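Workshop tips from the Garnside robotics club – cloth folding season
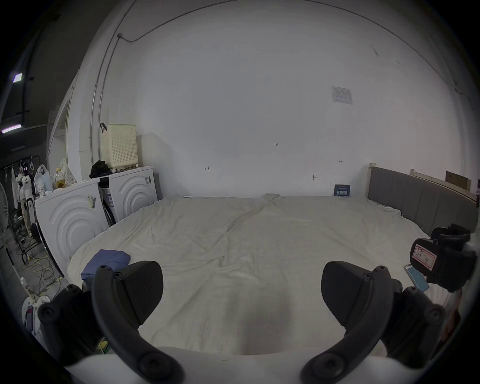
Ok quick ones before practice starts again, mostly for the new students on the cloth task. Last year's list got lost when the old site went down so this is from memory plus whatever was in the Perkau notebook.

Finger pads. Wipe them every session. Damp rag, no cleaner, let them dry. Lint packs into the texture and then the grip goes slick and you will blame the code. Everybody blames the code.

Screws – snug, stop there. Small round heads strip easy. If one is already chewed up put a wide rubber band between the driver and the head and push hard while turning. Works maybe half the time.

Sheets. Flatten with your forearm, not your palms, less bunching. Don't iron for practice runs! The Drurau rules say cloth comes "as laid" so a few wrinkles is what you want to train on. Save the ironed one for demo night.

Cloth to fold: start with a solid color that is clearly different from whatever is under it. Blue on cream is good. White on cream, forget it, we lost most of February to that.

Wash practice cloths before first use, new ones have that stiff finish and fold way too nicely. Skip the fabric softner, makes them slippery. Hang to dry. Dryer lint ends up in the pads, see top.

Folding by hand first. Do the fold yourself with two fingers of each hand, slowly, ten times. Then pick up the gripper. Same order every time: near corner, far corner, over, smooth. If you change the order half way through a set, throw out the set.

Numbers since people ask. The Gebremichael team logged 1196 folds last season and kept 319 of them. Ours was 148 kept. So be picky but keep going.

Cables: loop them, velcro, off the walking path. Tape down anything you have to step over. Painters tape for one evening, gaffer for longer, never duct tape, the gunk stays on the floor. (if it's already there, cooking oil, wait 18 minutes or so, scrape with an old card)

Labels. Write on the label before you stick it on. Pencil is ok on paper ones, marker smears if your hands are damp.

Phones – charge before you come, turn off notifications, the buzzing shows up in the recordings.

Spare pads are in the tin with the small drivers. Put teh drivers back in it too please. More on towels when I get to it.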